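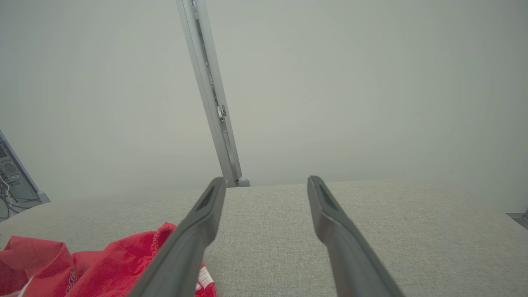
Is everyone's house gray now or just everyone I know

Posted by mudroom_martha, May 2025
49 shares

We bought our place in October. The listing called it "move-in ready with a calming modern palette," and I'd like to meet the person who was calmed. Gray walls, gray floor, gray tile, gray grout between the gray tile. The previous owners left us the leftover cans, and there are six of them, all different grays, all made by Protow. I've put them side by side on a white sheet and I can tell two of them apart.

I assumed I would repaint in the first month. I haven't touched a thing. Every time I pick a color I get a sample, put a square of it on the wall, and the square looks like a rash. My husband now says the gray is growing on him. My sister has told me yellow is coming back. She has been telling me this since we were in college.

So my question is for people who have lived with it. Do you get used to it, do you fix it, or do you just buy a lot of plants? And if you did paint, what did you paint first?

---

tworoomsover wrote:

Plants. I have 13. It now looks like a dentist's office that takes its plants seriously.

---

grout_expectations wrote:

Former painter here, 22 years of it. The reason your sample squares look awful is that you're putting them up on gray. Any warm color on a cool gray wall will look like a skin condition. Paint a big piece of poster board with a white border left around it, tape it up, move it from wall to wall, look at it in the morning and again with the lamps on. Then decide.

Start with the smallest room with a door. If you hate it, you can close the door.

---

lakeeffect_lou wrote:

I'm going to be the unpopular one. Gray is fine. I like gray. I had a red dining room through most of the 2000s and we ate every dinner like we were about to be questioned by the police.

We have a gray couch, gray rug, pale walls, and my blood pressure has never been better. You put a book down on a gray surface and you can see the book. People act like you need a wall to have a personality. I have relatives for that.

---

mudroom_martha wrote:

lou, I don't object to a gray thing. I object to the floor, the walls and the sofa all agreeing with each other. I lost a gray sock in my living room for a week and it was in the middle of the floor.

grout_expectations, thank you, doing the poster board. The smallest room with a door is the half bath, and it's currently the color of a filing cabinet.

---

upholstered_and_tired wrote:

Let me speak up for gray fabric, because I think walls and fabric are two different arguments and people keep mixing them up.

On a wall, gray just sits there. On fabric you get a weave, and a weave gives the eye something to do. A flat charcoal plain cloth and a fine woven mid-gray are not the same animal at all. I redid an ottoman in a Huttunen wool blend that the sample card called "Darkport," and up close it's four or five colors pretending to be one. Across the room it's gray. I've had it through two kids and a dog who believes it belongs to him.

What goes wrong is pale walls AND mid-gray fabric AND almost nothing else. This kind of thing:

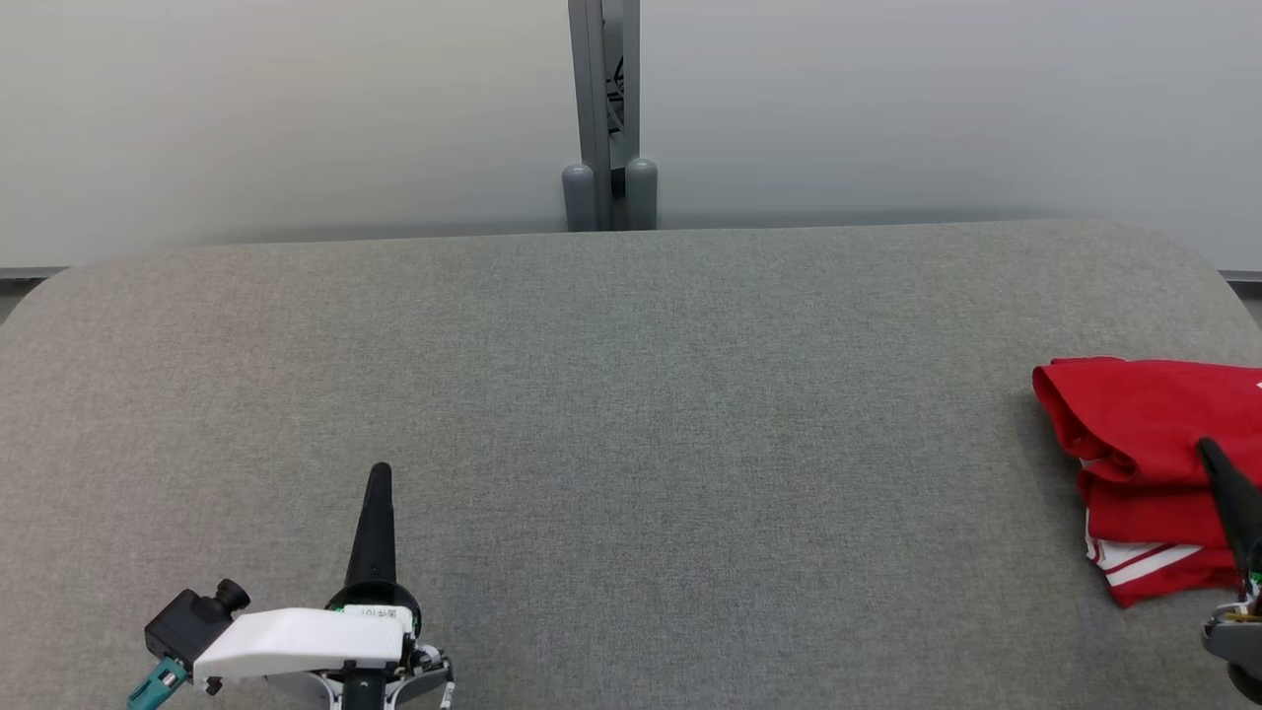
Mid-gray woven fabric, near-white wall behind it.

Nothing wrong with the fabric there, and I like a rounded corner, which your shins will also like. But put that in a room where everything else is the same temperature and you could hang a coat on the boredom. One wall in a dark green and the very same cloth looks like you paid for it.

---

lakeeffect_lou wrote:

I looked at that and felt my shoulders drop. I would nap on it.

---

tworoomsover wrote:

lou would nap in a filing cabinet.

---

lakeeffect_lou wrote:

If it was gray.

---

pinchpenny_pdx wrote:

Everyone is skipping the money part. We repainted the whole downstairs ourselves in a sort of mustard, and when we went to sell, the agent walked in, stood there a while, and said "so we'll be neutralizing this." We paid a crew to put it back to gray. The buyers then painted it mustard. I drove past. I could see it through the window.

Paint it for yourself if you're staying. If you're leaving in the next few years, buy a pillow.

---

grout_expectations wrote:

I'll argue with that. Paint is the cheapest thing in the house. I can't count the people I met who lived with a color they disliked for a decade on behalf of a stranger who might someday buy the place. And agents say "neutralize" the way dentists say "floss."

---

pinchpenny_pdx wrote:

Spoken like a man who got paid by the room.

---

grout_expectations wrote:

By the square foot, and yes.

---

sofa_so_good wrote:

Slightly off topic, but does anybody have the Drumetti sectional in the gray they call "oat"? It isn't oat. I've eaten oats. Trying to figure out if mine is a bad batch or if that's just what they think oats are.

---

upholstered_and_tired wrote:

Take it over to a window before you decide. Cool bulbs turn every beige into cement. If it's still cement in daylight, I'd call them and say so, and use the word "cement."

---

mudroom_martha wrote:

Reporting back. Did the poster board thing with three colors. The dark green won in the morning and again at night with the lamps on. My sister's yellow looked like a legal pad.

Half bath is now green, two coats, ceiling still white. My husband walked in, came back out and asked if we could do the hallway. This is the man who said the gray was growing on him.

Bad news is that the towels, which I had thought were white, are gray.

---

tworoomsover wrote:

Put a plant on them.

---

lakeeffect_lou wrote:

I'll take the towels.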